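Chapter 4
Sizing, or Why Your Medium Is Somebody Else's Large

I bought the same shirt twice last October. Same brand, same color, same size on the tag, and one of them fit me like a shirt and the other fit me like a pillowcase. I laid them on the kitchen floor and measured them with a sewing tape (my grandmother's, with the first inch worn off, so I always start at the 2) and the chest was over 2 inches wider on the second one. I still have both of them. I wear the big one to paint in.

If you came to this course from the sewing side, you're probably nodding. If you came from the retail side, you may be the person who had to take the return! Either way, this chapter is where we stop treating size as something printed on a label and start treating it as a set of decisions made by people, usually in a hurry.

We spent Chapter 3 on fabric, and I hope you kept your swatches, because you'll want the two jersey knits again when we get to stretch. Go dig them out now if they've already sunk to the bottom of a bag. Mine always do.

Let's start with the block. A block is the plain starting pattern a company works from, with no collar, no pockets, nothing cute. Every shirt they make grows out of it. When I worked in the sample room at Dostum, we had one women's top block, and it had been drafted from the measurements of a single fit model who had left the company years before I got there. She was long in the body and narrow through the shoulder, and so was every blouse we shipped. 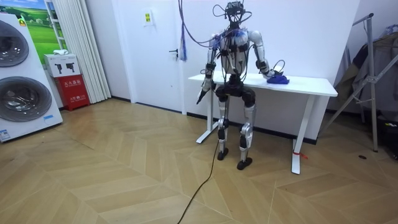 Next comes grading, where you take that one block and make it bigger and smaller. Beginners tend to think of this as zooming in and out on a screen. Try it sometime and you'll see the trouble right away: the neck hole gets huge, the sleeves end up past the fingertips, and the armhole drops halfway to the waist. People's arms don't get longer at the same rate their chests get wider, so each part of the pattern has to move by its own amount. Those amounts live in a table called the grade rule, and two companies can start from nearly the same block and end up miles apart by the time they reach the largest size.

My old boss, Shahnaz Paul, kept her grade rules in a green binder and would not let anyone put them on the computer. I thought this was silly until I moved to Hindimside and watched a single typo in a spreadsheet go straight through to production. We cut 3875 pairs of pants with the rise wrong in the two top sizes. I'll come back to those pants in Section 4.3, and again in the exercises, so you may get as sick of them as I did.

Then there's ease, the extra room between the body and the cloth. You need some just to sit down and breathe. Anything beyond that is style, and style changes. An Ayele coat from one winter and an Ayele coat from the next can carry the same number inside the collar and feel like different sizes, with no mistake anywhere. The designer wanted a roomier coat, that's all.

Before you read on, take 9 tops from your own closet (or borrow some, I'm not fussy) and measure each one across the chest, flat, an inch under the armhole. Write down the number and the size on the tag. Don't sort them yet. We'll use your list in Section 4.1, and it works much better if you haven't peeked at the answer.

Comments

tallgirl_sews: Did the closet exercise last night. My smallest "large" is narrower than my biggest "small." I am so mad.

Benno: Is the grade rule table in the appendix the one for 4.2 or a different one? The headings don't match.

marisol k: I work returns at the Sundton outlet and I'm printing out the part about ease for the break room.

We use cookies to remember your place in the book. By continuing to read you agree to our cookie policy. Accept | Settings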